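Visit Report: Collaborative Cell Safety Practice at the Brillbridge Test Hall

Last updated: August
5 min read

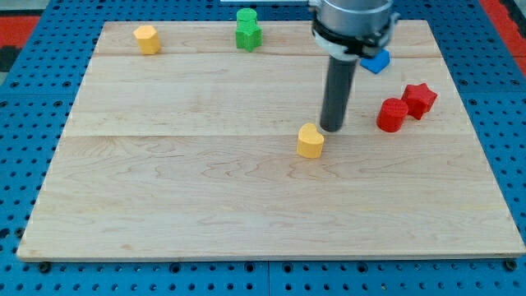

Probe tip above the yellow heart block, maple board, cell 2.

Brillbridge opens its test hall to integrators twice a year. The Friday session was limited to people who write or sign risk assessments, and the program was correspondingly narrow: pushing tasks with a plain rod tool, the limits applied to them, and the paperwork behind those limits. Grandico supplied the cell procedures. Gelum supplied the force measurement equipment. Xaba, a small software firm, presented its change log format after lunch.

Cell 2 took up most of the morning. The task is simple: the arm moves small colored blocks over a wooden board with a rounded rod. The hosts picked it for that reason. With no fingers and no clamping motion, a visitor can go through the hazard list in one sitting and still find items missing from it.

Tool definition

The Grandico procedure treats the rod as a separate tool with its own data sheet, and does not allow it to be entered as an extension of the flange. The sheet gives length, mass, center of mass, tip radius and the date of the last straightness check. The tool center point is set at the tip and verified against a fixed reference at the start of each shift. If the check fails, the cell stays in reduced speed mode until a second person has repeated it.

A point that came up twice in discussion was tip shape. The rounded end is a requirement in the procedure. A flat-ended rod pushes the blocks equally well, but its edge gives a much smaller contact area when the tool is tilted, and the pressure figures from the assessment no longer apply. Grandico rejects any substitute tip without a new measurement, including one turned from the same stock.

Speed and height limits

Tip speed is limited to 300 mm/s in free motion while the access gate is open. With the gate closed the limit rises to 500 mm/s. Both values are held in the safety configuration, which is password protected and carries a checksum; the operator program can go lower but not higher. The checksum on the day ended in 3728 and matched the label on the controller door. Several of us had never seen the value written on a door before. It takes ten seconds to compare and I intend to copy it.

A lower plane is defined just above the board. The tip may not cross it. This protects the board and the tool, and it also sets the smallest gap between rod and surface, which has to be listed as a crushing hazard whether or not a hand is expected there. The older version of the assessment had left the gap out on the grounds that the blocks occupied it. The blocks are scattered across the far part of the board and the near part is bare, so the argument did not survive review.

Fastening of the work surface

The board is held with screws to a perforated blue table top. Grandico's rule is that anything the tool can push against must be either fixed or light enough to move freely. Intermediate cases, such as a board resting on rubber feet, are not accepted -- they shift slowly, the plane height drifts, and the shift check does not pick it up. Screw heads have to sit where an operator can see them from the gate.

Measurement

Gelum ran a contact measurement at three points on the board. The method follows the usual practice of a spring and damping pad matched to the body region under consideration, with the hand taken as the relevant region. Each point is measured three times and the highest reading is recorded, not the mean. Their presenter was firm on this. Averaging is the most frequent error they find in outside reports, followed by failure to record the pad batch.

My one reservation concerns pose. All points were measured with the rod vertical. The procedure permits tilt during pushes near the far edge, and I would want at least one reading in that pose before signing.

Change records

Xaba's format is a plain table: what changed, who approved it, which measurements were repeated, which were judged unaffected and on what basis. The last column is the useful one. Brillbridge has 400 entries in this format and showed a selection. Swapping a block for one of the same size and mass needs an entry but no new measurement. Changing the block material needs a note on surface and edge condition.

Practical notes

Safety shoes are required on the hall floor and are not lent out. The procedures can be read on site but not copied. Parking is behind the north building, and the gate there closes at 5 p.m.

Related
Writing a tool data sheet for non-gripping tools
Checksum labels on controller doors: a short guide
Contact measurement: recording pad batch and pose
Visit report: Gelum calibration room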